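Where did the phone stores go? Retail closures and customer service at two carriers in Mutadum

Term project report, Introduction to Service Industries
Submitted 20 October 2018

How I ended up with this topic

My original proposal was on spectrum auctions, and I dropped it after a weekend of reading because I couldn't follow the bidding rules well enough to explain them to my own roommate. Around the same time my phone stopped holding a signal and I walked over to the Flellusis store on the east side of Mutadum, the one next to the tire place, and found paper over the windows. The sign said to visit the website. My phone was the thing I would have used to visit the website! So I stood there being annoyed for a bit and then went home and rewrote my proposal.

The question I settled on was pretty simple. When a phone company closes its own stores and moves people to chat, apps and counters inside other shops, what happens to the customers who used to walk in? I also wanted to know why the companies do it, although I figured I could guess (money), and I wanted to see if the guess held up.

A bit of background on the companies

Mutadum has two carriers that matter for this report. Flellusis is the older one. It started as a landline company and still sends out a printed bill if you ask for one. Vondow came in later, does mobile and home internet, and has always been more of an online outfit. Flellusis also owns a prepaid brand called Cropper, with the bright packaging you see near supermarket checkouts. Plenty of people I talked to had no idea that Cropper and Flellusis were the same company, and I'll come back to that because it ended up mattering a lot more than I expected.

At the start of the year Flellusis ran seven company stores in the city. The closures were announced in April in a notice on its customer page, and by the time I started my interviews there were two left, one downtown and one out at the mall. The notice called it a "retail refresh." Vondow never had stores of its own here. It pays independent electronics shops to sign people up and to handle simple stuff like swapping a SIM card.

What I did

I tried three things, and one of them flopped, so I'll say so up front.

First, I read everything the companies had put out for the public: price sheets, service terms, store notices, and the help pages. Old versions of the help pages were useful because you can see the wording shift. The line that used to say "visit any store" became "visit a store or chat with us," and then the store part slid down to the bottom of the page under the hours for the phone line.

Second, I interviewed seven customers. I found them by putting a card up at the library and by asking around at my job, so this is not a random sample and I'm not going to pretend it is. I tried to get a mix of ages. I asked everybody the same opening question (tell me about the last time something went wrong with your phone service) and then mostly let them talk. People love to talk about this. My shortest interview was supposed to be my longest one, and the other way around.

Third, the flop. I made an online survey, posted it in a neighborhood group, and got a pile of replies that were mostly jokes and one very long complaint about a cable box. It was an online survey about how people who have trouble getting online get help, which my instructor pointed out very kindly in the margin of my progress report. I threw the results out.

What people told me

The biggest thing was that people don't go to a phone store to shop. I had assumed stores were for buying phones and that support was a side thing. For the people I interviewed it was the reverse. They went in for a bill they couldn't read, a voicemail box that was full, a photo transfer, a password. One woman told me she used to save up her questions and go once a month, like a dentist appointment except nicer.

None of that shows up as a sale, and I think it's the heart of the matter. If you run a store and judge it on what it sells, then somebody who comes in with a confusing bill looks like a cost. If the same person keeps their line for years because the clerk sorted out the bill, that benefit lands somewhere else in the company. I couldn't get internal numbers from either carrier (I asked both, Vondow sent a polite no and Flellusis sent me a link to the app), so I can't prove it from their books. It does match what we read in class about departments getting credit for the wrong things.

The second thing was the fee. Since the closures, Flellusis charges $10 for what it calls assisted transactions, meaning you pay your bill or change your plan with a person when you could have used the app. The fee is on the price sheet in the small print. Customers who had run into it were much angrier about the fee than about the closed stores, even though a bus trip downtown and back takes up most of a morning. A closed store felt like bad luck to them. The fee felt like being told off.
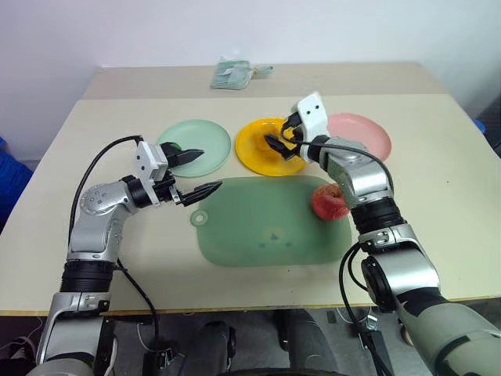 One classmate who read my draft disagreed with me about the fee, and wrote in the margin that I was being too soft on the customers. Stores cost rent, she said, and the people who use the app are already paying for the people who don't, so why shouldn't the ones who want a person at a counter cover some of it? She also thought most of them would learn the app in an afternoon if the fee pushed them to.

I went back and forth on this. She's right that somebody pays the rent, and I had skipped right past that in my draft, so I've added it here. Where I still disagree is on the pushing. A couple of my interviewees had tried the app, and the trouble wasn't that they were stubborn. It sends a code to the phone before it lets you in, and if your problem is that the phone isn't getting messages, you're stuck. Same thing that happened to me, basically. I'd be a lot more okay with the fee if it were waived when your line is down, and nothing on the price sheet says it is.

The Cropper surprise

I almost left prepaid out of this project, and I'm really glad I didn't. Cropper customers were never allowed to use the Flellusis stores for support. They've always had a phone line and a chat window, plus refill cards at the supermarket. So in a way Cropper had already been through the whole change, years before, and I had a comparison sitting right in front of me.

The Cropper people I spoke with were... fine? They had low expectations and the service met them. When something broke, they often just bought a new starter pack, and one guy had changed his number so many times that his mother keeps him in her contacts under "new new." They didn't think of themselves as having a relationship with the company at all.

That might be the part Flellusis should worry about. The regular customers pay a good deal more each month than prepaid customers do, and when I asked them why they stayed, the store came up over and over. Take the store away, and what they have is Cropper with a bigger bill. A few had worked this out already and were looking at Vondow, where at least the guy in the electronics shop will look at your phone while you wait. He isn't paid by Vondow for that, as far as I could tell from the shop terms posted online. He does it because you might buy a case.

Things I got wrong or couldn't find out

I don't know what happened to the store workers. I wanted a whole section on it. The notice said that staff were "offered roles across the business," and I couldn't find anybody who had taken one of those roles or turned one down and was willing to talk. I left messages. If I did this over I would start with the workers and not the customers, because they would know what people came in for much better than I can guess from a handful of interviews.

I also didn't talk to anyone who was happy about the closures, and those people surely exist. My card at the library said "Has your phone store closed?" which is going to bring in a certain kind of person. A friend suggested "How do you get help with your phone?" and I wish I had thought of that before I had the cards printed.

My map of the old store locations is in the appendix. The mall store is drawn a little too far north, since I moved it to make room for the label and forgot to move it back. The interview questions are in there too, along with both versions of the help page with the changed wording underlined.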